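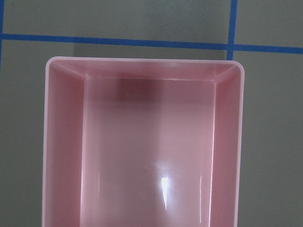
Open day at Clokent: an afternoon with a pink bin

Uriel Escobar has been asked the same question so often that he has started answering before people finish it. "No, it doesn't make coffee," he says, to a man who has only got as far as "Does it".

Escobar runs the demonstration bench at Clokent, which throws its doors open once a year, in April, to anyone willing to sign a visitor sheet and wear a lanyard. He expected 50 people. By lunch the sheet had run over the back of the page and the lanyards had run out, so late arrivals were given a sticker with their first name on it, in some cases spelled correctly.

The bench is a grey surface marked out in blue tape. A pink plastic bin sits on it. The robot's job is to put things in the bin, and later to take them out again, and I'm told this is harder than it sounds.

"People come in wanting a backflip," says Escobar. "Then they see a bin. You can watch their faces go."

He seems quite cheerful about this. He came to Clokent from Ocampo, where he spent four years on conveyor sorting, and he describes that period with the fondness other people keep for a bad share house. The software on the bench is called Fomon. The arm's control cabinet is called Cirus, after a previous manager's boat, and has outlasted both the manager and, as far as anyone knows, the boat.

I asked why the bin was pink.

"It was on special." He thought about it. "It's also a rotten colour to work with, if you want the serious answer. It's glossy. Light comes off the bottom in a big white stripe, and from the wrist camera that stripe can look like an object. We had one session where it went after the glare for most of a morning. Very committed. Closed on nothing, lifted nothing, put nothing in the bin."

Couldn't they buy a duller one?

"We could. But the customer's going to have a shiny one. They always do."

The tape, he says, is for the humans. It shows whoever is resetting the bench where the bin should go, because people left to themselves will put it down wherever their hands happen to stop. Fomon isn't supposed to care about the tape at all. When I asked whether it did, Escobar looked over at the screen for a while.

"It's not supposed to," he said again.

Shadows are the other headache. The view from the wrist picks up the dark patches thrown across the bin by whatever happens to be above it, and these move whenever the arm does. A visitor leaning in for a better look adds one more. There is a line on the floor you're meant to stay behind, and during the afternoon session I watched a grandmother, two university students and a local councillor all cross it within the same minute.

The demonstration runs in sets of 100 attempts, though no visitor has ever stayed for a whole set. "The record's a boy of seven," says Escobar. "He sat on the floor and kept score. He was harsher than our own log. If it touched the side on the way in, he marked it as a miss."

Did they change the log?

"We had a meeting about it."

The training behind the display took 600 recorded runs, each of them guided by a person, and Escobar did a fair share himself. He says it gave him a sore neck and strong opinions about stools. He threw out the first 500 when the bench was moved to the other side of the room and the light changed, and started over. I said that must have been discouraging. He said the new side of the room was closer to the kettle.

Toward the end of the day the crowd thinned and he let me stand on the operator's side. It's a modest view. You look at a bin, and the bin fills most of the screen, and you begin to take an unhealthy interest in a small dark speck on the bottom of it.

"Might be dust," said Escobar, who had noticed me noticing. "Might be a scuff. I've been meaning to give it a wipe."

He made no move toward it. A woman with a sticker reading "Jannet" had come up to the line and was drawing breath.

"No," he told her kindly, "but there's an urn in the hallway."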